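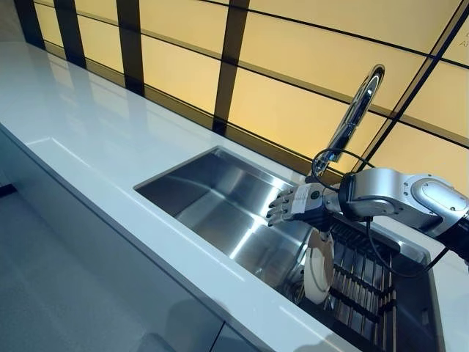 Man-lok Kwok

Rapport de projet, version du 8 février 2020
L'eau de vaisselle dans les logements étudiants : combien, et où elle part

Point de départ : la facture d'eau de la résidence Kostwood. En hausse depuis le mois de mai, sans explication claire. Les douches, tout le monde y pense. La vaisselle, moins. J'ai donc pris la vaisselle.

Méthode. 20 logements, un carnet par évier, un petit compteur Trorkden vissé sur l'arrivée d'eau. Chaque vaisselle notée : heure, durée, bouchon ou pas, eau chaude ou froide. En tout 198 vaisselles exploitables. Les autres sont inutilisables (heure oubliée, compteur remis à zéro par erreur, deux carnets perdus). Plus de 2 000 litres au total, rinçage compris.

Premier constat : le lavage lui-même pèse peu. C'est le rinçage. Robinet ouvert du début à la fin, assiette après assiette, et on ne ferme pas pendant qu'on frotte la suivante. Ceux qui remplissent le bac et rincent d'un coup à la fin consomment nettement moins. Écart plus grand que prévu, à vérifier quand même, les portions et les recettes ne sont pas les memes d'un logement à l'autre. 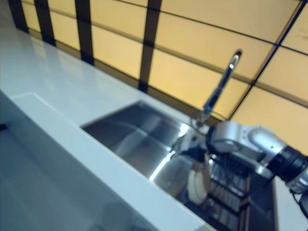
Le rinçage groupé, justement. Testé dans 13 logements sur la deuxième moitié du projet. Consigne courte : laver tout, bouchon mis, puis rincer tout d'un seul passage. Problème pratique, il faut un endroit où poser ce qui est savonneux. Quand les assiettes tiennent debout dans un égouttoir, au bord du bac, comme la pile blanche de la photo, l'eau passe entre elles et on va vite. À plat, il faut les reprendre une par une et on perd presque tout le gain. Les saladiers restent pénibles dans les deux cas. Pareil pour les poêles, que beaucoup d'étudiants lavent à part, le lendemain.

Eau chaude : pas assez de données. Le compteur ne mesure pas la température, et les carnets disent « tiède » pour à peu près tout. A refaire avec une sonde.

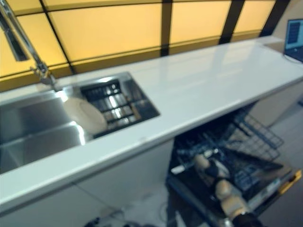
Siu-ming Shih m'a fait remarquer, en relisant, que le carnet change le comportement : on sait qu'on est mesuré, donc on ferme le robinet plus tôt, et les chiffres de la première semaine sont sans doute trop bas. Bien vu. Je les garde dans le total mais je ne compare que les semaines suivantes.

Autre limite, le mousseur. Certains robinets en ont un, d'autres non, et je ne l'ai noté qu'à partir du milieu. Le modèle Zesten prêté pour l'essai a réduit le débit, mais les habitants ont laissé couler plus longtemps. Gain réel incertain. Pour une casserole à remplir, aucun intérêt, il faut le même volume.

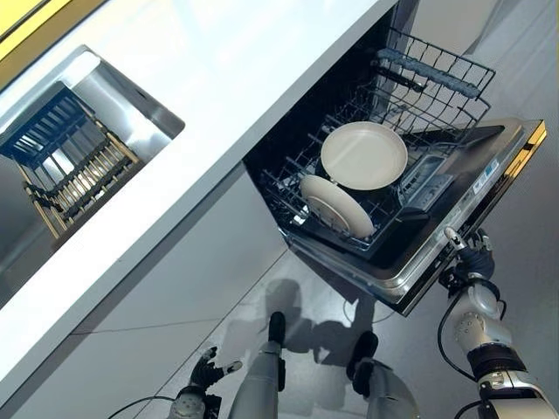
Il faudrait donc séparer les usages : remplir, laver, rincer. Le carnet actuel mélange tout sur une seule ligne. Pour la suite, trois colonnes, et une case « mousseur oui/non » dès le premier jour. Le tableau modèle est en annexe B, les relevés bruts en annexe A.

Reste à faire : refaire le graphique des durées (axe faux), demander à la résidence Yu si elle accepte les compteurs, corriger la biblio.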